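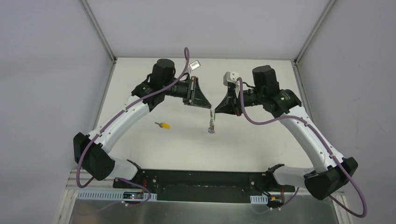
How do you get a knot out of a thin chain without breaking it?
Lay it on a hard, flat surface, undo the clasp, and loosen the middle of the knot with two pins before you pull on anything.

Untangling a Necklace Chain

I have tried most of the tricks that get passed around for this, and I don't think much of them. Baby powder mostly makes a mess. Olive oil does loosen a tight knot a little, but then you have an oily chain to wash, and beads on a silk thread should never go near it. I also own a $6 "detangling gel" that behaves exactly like dish soap.

What works is dull and slow.

1. Clear a table with a smooth, pale top. A towel or a bedspread is worse than useless, as the links catch in the weave.

2. Open the clasp. People skip this and spend twenty minutes fighting a closed loop.

3. Take off any pendant that slides free. If it doesn't slide, leave it alone.

4. Put the bundle down and roll it under one fingertip in small circles. Light pressure. You want the knot to get bigger and uglier.

5. Push two sewing pins into the middle of the knot and ease them apart. Dull pins are better than sharp ones on beaded strands, where a sharp point can split the thread.

6. When a loop opens, follow it back to the nearest free end and feed that end through. Then go back to step 4.

Don't hold the thing up in the air and shake it. I know there are videos. Every chain in them looks to me like it was tangled five seconds earlier by the person filming.

Snake chains are the exception to all of this. They kink if you bend them sharply, and a kink doesn't come out. Wayne Morin, who repairs mine, charges $87 to replace a short section, so I'd take a knotted snake chain to a jeweler first and save the experiments for the cheap stuff.

As for storage, you don't need the velvet organizer. Thread one end of the chain through a drinking straw and close the clasp around the outside - done. I packed mine that way for a trip in November and had one tangle, on a bracelet too short for the straw.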